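Barley for soup, and which kind to buy

I grew up on barley broth and never thought about what sort of barley was in it. It came out of a jar and went into the pot. When the jar finally ran out in March I went to buy more and found 3 kinds on the same shelf, so I bought all of them and have been working through them since.

Pearl barley is the one most people know. The husk and most of the bran have been polished off, so it cooks fairly quickly and thickens the soup as it goes. I don't soak it, just rinse it under the tap until the water runs clear.

Pot barley keeps more of the bran. It takes longer and has more chew. I put it in to soak before bed and cook it the next day with carrots, leeks and whatever stock is in the freezer.

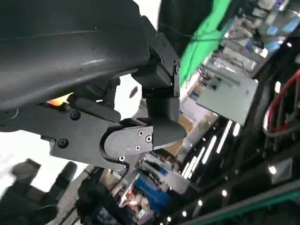 Black housing, two screws and a small orange-yellow light.

Barley flakes are rolled flat like oats. They go soft very fast and are better for porridge, though a handful will thicken a thin soup – add them near the end and stir, or they catch on the bottom.

Kirsty Goodwin wrote to ask if you can swap one for another. Pearl and pot, yes, if you change the cooking time. Flakes, no.

Leftover broth sets almost solid in the fridge. Loosen it with water and check the salt again before you serve it.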